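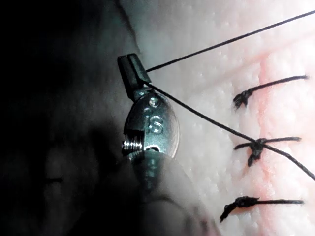 Suturing demonstration, wrist view, three knots in.

Cleldale Skills Lab, Open Day Debrief
Minutes, 3/22/26
Present: Kaisu Eskola (chair), Prasert Nakpan, Aurelia Lungu, Ileana Coman (minutes)
Apologies: Paula Hodoroagă

1. Turnout
Prasert gave the door figure as 152, our best yet! The Derkley nursing students came as a group and stayed well past their slot. Kaisu was delighted, and asked that the front desk be thanked by name in the newsletter.

2. Suturing demonstration
Aurelia reported that this was the busiest spot all day. People loved watching the thread pulled across the pad and the knots going in along the cut, and several came back for a second look (one boy from Stinport three times). 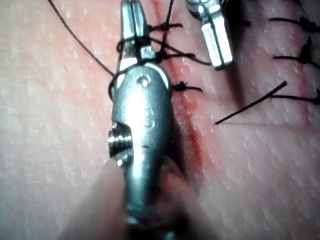
She would like a bigger screen next time, as the back row had trouble following the thread, and a microphone for whoever is talking. Ileana added that the best questions were about how you tell a stitch is tight enough, and that we should have a practice pad out on the side table for visitors to touch.
Agreed: Prasert to price a screen. Aurelia to write up the questions.

3. Supplies
Pads and thread came to $739 from Barbu. Kaisu thought it money very well spent. Eight pads are left and will go to the evening class.
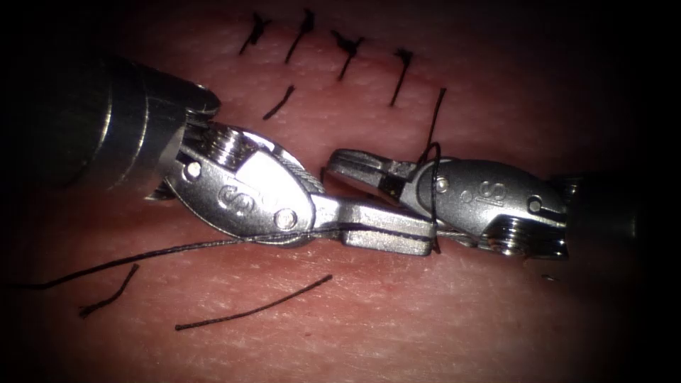
4. Next open day
September, date to be set. Everyone was keen to run the suturing again, with 10 seats kept for school groups. Paula to be asked about room bookings.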